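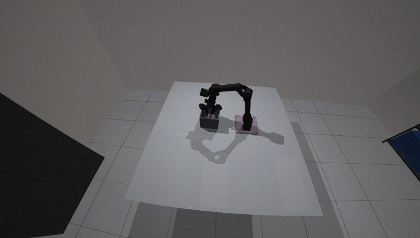
Motorway Travel: Advice for Households

Residents of Stamarley joining the motorway for a long journey should check tyre pressures while the tyres are cold. The correct figures are normally printed inside the driver's door or in the handbook.

Top up the screen wash and clean all lights and number plates. For a journey of 400 miles, plan at least 3 stops — more if children are travelling.

Keep a torch, a warm coat and drinking water where they can be reached easily. Heavy bags should be placed low in the boot.

Last reviewed: 21/02/2022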